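The Night Desk at Keseck

Part One: Sergeant's Stripes

Akinyi Rashidi got the call while she was standing in line for dumplings, and she yelled so loudly that the man in front of her dropped his change.

Sergeant! After 13 years of riding the east side of Keseck in a car whose heater only worked on left turns, she was going to be a sergeant. She bought dumplings for the man with the change. She bought dumplings for the lady behind her, too, and then she ran the five blocks home with the bag swinging from her wrist, because her aunt had to hear it in person.

Atieno Nzioka was on the porch shelling peas. She looked up, saw her niece's face, and put the bowl down.

"They gave it to you."

"They gave it to me!"

"Well, it's about time," said Atieno, and then she cried into the dish towel, and then she phoned everyone she had ever met.

The ceremony was on a Friday in the gym of the old Raudsepp school, with folding chairs and a microphone that squealed whenever the chief leaned in. Gitau Lukumay, who had trained Akinyi back when she couldn't parallel park, pinned on the badge with his big shaky hands and stuck her in the collarbone. She still has the tiny scar. She loves that scar.

"Speech," somebody shouted from the back.

She had written one. It was folded in her pocket and it was good - it had the word "humbled" in it twice. What came out of her mouth was, "I start tonight at eleven, so please save me some cake."

Part Two: Eleven O'Clock

Oh, the night desk! It had a lamp with a green shade, a radio that hummed, and a chair that leaned to the left no matter who sat in it. Akinyi adored it all. She lined up her pens. She read every page of the log from June onward, including the long argument about a rooster on Cokulau Street.

At ten past two the door banged open and Faraji Kimaro came in wearing slippers and a raincoat.

"Somebody took my bell," he said.

"Your doorbell?"

"My bell! The brass one, from the shop. It weighs 50 pounds, Sergeant. Who walks off with a thing like that?"

It was the first time anyone had called her Sergeant without being told to. She wrote down the bell, the weight, the slippers (she crossed out the slippers), and she reached for her coat. 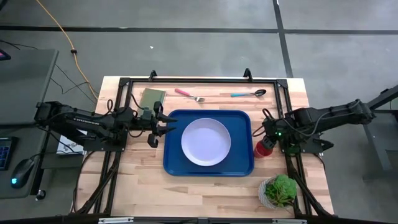
Part Three: The Bell

They found it before sunrise, sitting on the back step of the Restico bakery with a flour sack over it. Elibariki Swai opened the door in his apron and turned the color of his own dough.

"I was going to bring it back," he said. "It's her birthday. My mother's. He used to ring it for her every year when she walked by, and he stopped, and I thought, well, I could ring it."

Faraji looked at the bell for a long time. A truck went by. The whole alley smelled of cinnamon.

"What time does she get up?" he asked.

"Six."

Akinyi checked her watch and took hold of one side of the bell. "Then lift," she said.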